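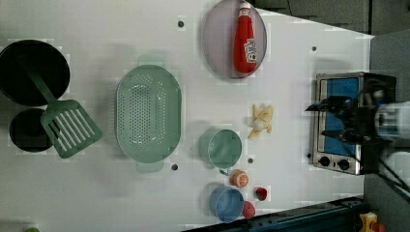 Reading Circle News: Slow Books for a Busy Summer

Search this site Enter keywords Go

July 18, 2020

Dear readers,

Last month I wrote that I would try to read more slowly, and several of you asked me how it went. I can report that it was difficult. I chose a thick novel, The Salt Road to Trenura by Razia Paracha, and I allowed myself 75 pages in one week. By the third evening I had already finished them and I was walking around the flat, looking for something to do with my hands.
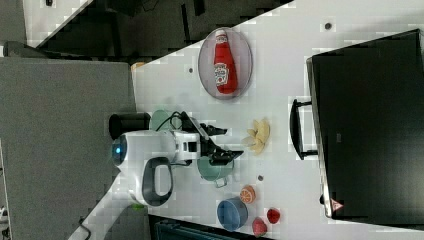
Ketchup bottle on its plate, with the white arm at the left.

But I kept to my rule, and after some days it became easier. I began to read the same chapter two times. In the first reading I followed only the story of the two sisters who leave Orakzai. In the second I noticed how often the mother is silent when the money is mentioned. I am quite sure I would have missed this at my usual speed.

Zhenhua Wan, who leads our Tuesday group, has a different opinion. She thinks that a book of 400 pages should be read in one weekend, while the voices are still fresh in the head. She wrote me a long letter about it and I will print a part of it in October, if she permits.
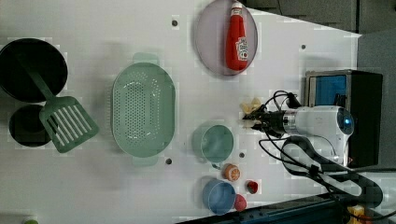 I do not want to say which of us is right. With short stories I still read as she does, in one sitting and with my tea getting cold. With a long family novel I now prefer to wait a little between the chapters.

For the next meeting we read The Clockmaker of Kirnance, up to the end of part two. Please send me your notes before, even if they are only a few lines. Two copies are still free to borrow, so write to me if you need one.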